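October 18, 2021

Quick one from me this time, Travcombe library swap stuff mostly, then I have to run.

First - the fall book swap. We took in 3,023 books over the weekend, which is a lot more than March, and the back hall at Dunstan Street is full to the windows. Thank you!! Please stop now. Really. Drop-offs open again once the shelves are sorted, and Raelene Cosgrove will send word when they are.

Still short on: picture books, large print, anything on gardening. Not short on: diet books, old travel guides, thrillers missing the last page (4 of those so far, you know who you are).

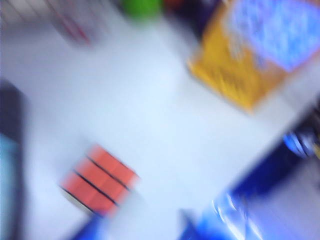
Sorting nights are the 17 of you who signed up last month plus anyone else who can lift a box. Doors at seven. Bring a pencil, prices go inside the front cover, top right corner, no stickers please. Stickers tear the old paper and Cameron Ngata ends up with the eraser and the glue half the night.

Kids' table is run diffrently this year. One book in, one book out, no money. If a kid turns up with nothing they still get to pick.

Oh and the Grutska boxes. Somebody left 21 paperbacks in a Grutska crate by the side door, all the same western series, one name penciled in every cover. If they came from your dad's house and you want them back, call Raelene before the sale. After that they go on the dollar shelf with the rest.

Parking - use the lot behind the bakery, not the church. They have a wedding.

More next time, got to go unlock teh hall.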